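Wirnska Book Sorting Set, README

Maintained by Odette Bodin and Ludivine Cordier
Last revised September 16, 2018

Contents
The set covers books being picked up from a table for shelving: 2,772 stills in 18 sessions.

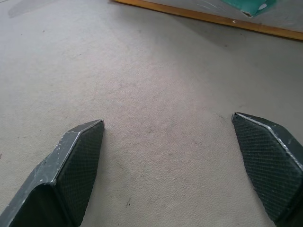 Pale table surface, nothing between the fingers.

Books
Hardcovers and paperbacks are both included. Titles come from the covers where legible. Many are upside down or hidden by glare, so partial strings are kept as read.
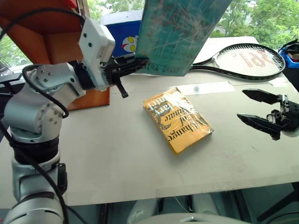
The title field may be left blank. The author field takes surnames or fragments; do not complete them from a catalog.

Known issues
Shiny covers wash out under overhead light. Moving books blur.

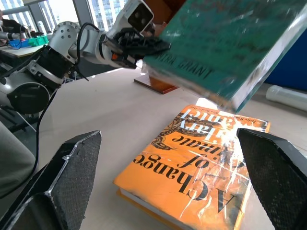
Green book raised and tilted, orange book flat on the table.

Other objects
Sports gear and shelving are tagged "background" and have no title field.
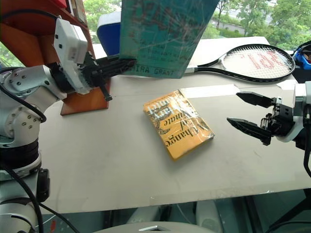 Labels were checked by hand for 1,493 stills. The rest are unchecked in version 2. The next revision is planned for October.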